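Flokent Handgreifer, Bausatz
Artikelnummer FK-H 14
Startseite > Werkstatt > Greifer und Handgeräte > Handgreifer

2.393 Kronen inkl. MwSt., zzgl. Versand
Lieferzeit: 5 Werktage
Ausführung: Bausatz ohne Kamera

Der Flokent Handgreifer ist ein handgeführter Parallelgreifer zum Selbstbauen. Er wird am Griff gehalten und über einen Abzug geschlossen. Über den Fingern sitzt eine Halterung für eine kleine Kamera, sodass man Greifbewegungen von Hand vormachen und aufzeichnen kann. Die Backen haben dasselbe Lochbild wie die am Tischarm Parkau. Wer den Arm schon hat, kann die Finger ohne Adapter umsetzen.

Der Bausatz ist in der offenen Werkstatt Tramico entstanden und wird dort auch verpackt. Die Konstruktion stammt von Bogdan Ilie. Gedruckt wird in kleinen Serien, deshalb kann der Farbton zwischen zwei Lieferungen leicht abweichen. Ersatzteile werden auf Wunsch im selben Filament gedruckt, solange es vorrätig ist.

Lieferumfang
2 Finger, gedruckt
2 Fingerarme mit eingeschmolzenen Gewindeeinsätzen aus Messing
Griffschale, zweiteilig
Abzug mit Rückstellfeder
Linearführung mit Schlitten
Kamerahalter
Schraubensatz M3
Bauanleitung als PDF (Link kommt mit der Versandbestätigung)

Nicht enthalten
Kamera, Speicherkarte, Griffband, Werkzeug

Benötigtes Werkzeug
Innensechskant 2 und 2,5 mm, kleine Flachzange, Schlüsselfeile. Ein Lötkolben wird nur gebraucht, wenn ein Gewindeeinsatz ersetzt werden muss.

Technische Daten
Führung: Linearschiene, beidseitig gekoppelt
Betätigung: mechanisch, kein Motor
Material der Druckteile: PETG
Verschraubung der Finger: je zwei M3
Stromversorgung: keine

Hinweise zur Montage
Die Gewindeeinsätze sind ab Werk gesetzt. Bitte vor dem Zusammenbau prüfen, ob sie bündig sitzen. Steht ein Einsatz über, mit dem Lötkolben kurz erwärmen und mit einem flachen Metallstück nachdrücken, nicht mit der Schraube hineinziehen.

Die Finger erst handfest anschrauben, den Greifer ganz schließen, die Innenflächen zueinander ausrichten und dann festziehen. Laufen die Flächen nicht parallel, liegt es meistens an einem Druckgrat in der Aufnahme am Arm. Der lässt sich mit der Feile in einer Minute entfernen.

Der Schlitten wird trocken geliefert. Ein Tropfen Nähmaschinenöl auf der Schiene reicht. Fett verklebt mit dem Schleifstaub, der in den meisten Werkstätten unterwegs ist.

Fingerflächen
Die blanken Innenflächen halten Holz, Karton und Stoff gut. Bei Glas und lackierten Teilen rutschen sie. In der Werkstatt umwickeln wir die Spitzen dafür mit Gewebeband oder selbstverschweißendem Band. Eine Lage genügt in der Regel, mehr Lagen verringern die Öffnung und verschieben den Druckpunkt. Das Band ist Verbrauchsmaterial und wird gewechselt, sobald sich die Kanten lösen. Kleberreste gehen mit Isopropanol ab. Aceton bitte nicht verwenden.

Wer lieber eine feste Lösung möchte, bekommt die Gummiauflage Yau als Zubehör. Sie wird aufgeklebt und ist 14 mm breit. Für den Wechsel muss der Finger abgeschraubt werden.

Änderungen an der aktuellen Serie
Seit Mai haben die Fingerarme eine größere Rundung an der Oberseite. Die frühere Form ist bei zwei Geräten an dieser Stelle gerissen, beide Male nach einem Sturz auf Beton. Finger der alten Serie passen weiterhin. Der Kamerahalter ist unverändert.

Rückgabe und Ersatz
Ungebaute Bausätze nehmen wir innerhalb von 14 Tagen zurück. Gebrochene Druckteile ersetzen wir im ersten Jahr gegen Porto, eine kurze Mail mit Seriennummer genügt. Die Nummer steht innen in der linken Griffschale. Für Teile, die selbst nachgedruckt wurden, können wir keine Gewähr übernehmen, die Druckdateien für Finger und Kamerahalter geben wir aber gern heraus.

Abholung in der Werkstatt ist nach Absprache möglich, abends ab 18 Uhr. Wer beim Zusammenbau Hilfe braucht, kann den Bausatz mitbringen und am großen Tisch montieren. Werkzeug ist vorhanden, Griffband und Öl bitte selbst mitbringen.

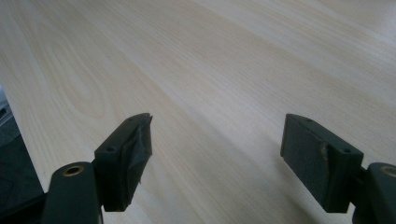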